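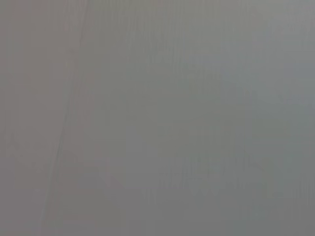 Soft grey, with one faint slanting line. Greenwood rice mill, June.

Greenwood Mill open day: trip report

I've been meaning to write this up since we got home, and the notes on my phone are already turning into nonsense ("husk thing!! ask Dad"), so let's get it down while I can still make them out.

Greenwood is the small rice mill on the Iveck road, a bit past the Burneck turnoff. If you reach the grain silos with the faded galah painted on them you've gone too far. Entry was 15 dollars, which covered the tour, lunch and a bag of rice to take home, and they took groups of 30 at a time. We had the nine o'clock slot. It was freezing and there was mist over the paddocks, and I'd do it again tomorrow.

Nives Lombardi led our group. She has worked at the mill for 39 years and she talks fast, with one hand on whatever she's explaining, so stay near the front if you want to hear. We began at the receival shed, where the trucks tip. Harvest was well and truly over by then and the pit had its grate down, but the smell was still there, dusty and sweet, like a feed shed crossed with a bread bin. I loved it. My brother sneezed from start to finish.

Rice comes off the paddock as paddy, still in its husk, and too damp to keep. It goes to the drying bins, where air is pushed up through it slowly. I'd always pictured something hot and quick, like a clothes dryer, but Nives said if you rush it the grains crack inside and you don't find out until they go through the mill and come out in bits. So the fans hum along for days and someone goes up the ladder to check the moisture. They let us climb up one at a time and look in through the hatch. The biggest bin holds 1000 tonnes and I had a proper wobble at the top of it.

Then came the mill room, which was the part I'd driven all that way for! Earmuffs on, hairnets on, everybody looking ridiculous. The huller is two rubber rollers turning at different speeds, so the grain gets a sort of sideways rub and the husk pops off. Out comes brown rice. The husks get sucked away up a pipe to a shed out the back, and a lot of them go to chook farmers for bedding. After that the whitener rubs off the bran, and then there's a sieve that shakes the broken grains out from the whole ones. I stood at that sieve for far too long. It's hypnotic, all that rice creeping downhill, and the noise comes up through your boots.

Brokens aren't wasted either. Some are ground for flour and some go to a brewer in Prulluter, and Nives reckons they make a better congee than whole grains do, which started a small argument among the older ladies in our group that lasted until morning tea.

Morning tea was rice flour shortbread. I had four.

The second half was a cooking session with Ginevra Barbieri, who runs the kitchen in the old weighbridge office. She grew up on risotto and is very funny on the subject of people who stir it too much. She had us chew a couple of raw grains of medium and long grain (mind your fillings) and then taste them cooked, side by side, plain, without even salt. I'd have told you I couldn't pick the difference. I could, easily! The medium grain was softer and almost milky, and the long grain had a faint popcorn thing going on.
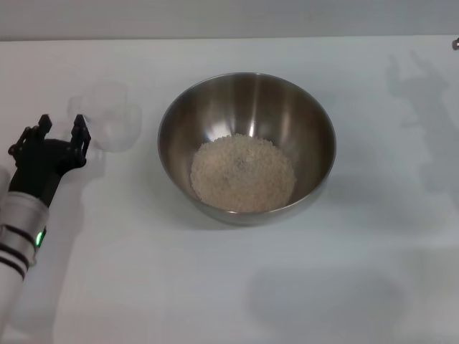 Do you need to rinse white rice before cooking it?
Rinse it if you want the grains separate, as the water carries off loose starch from the surface. For risotto or rice pudding, leave it unrinsed so the starch can thicken the liquid.

Lunch was a big baked rice with peas and lemon, eaten standing up near the heater, plus a tomato salad for anyone with the nerve for cold food that day. Seconds were encouraged. The recipe sheet had run out by the time I got to the table, but Ginevra wrote the quantities on the back of my parking slip, and I've made it twice since. The trick is the lemon rind going in before the stock, and a tight lid.

A few practical bits if you're thinking of going. Wear closed shoes, they will send you back to the car if you don't. Prams can't get into the mill room, though there's a window you can watch through from the walkway. The toilets are behind the shop, and the shop takes cards. I bought a kilo of rice flour, two kilos of brown, and a tea towel with the huller drawn on it.

We stopped at the Burneck bakery on the way home for a vanilla slice, and pulled into our driveway just after four with husks in our socks.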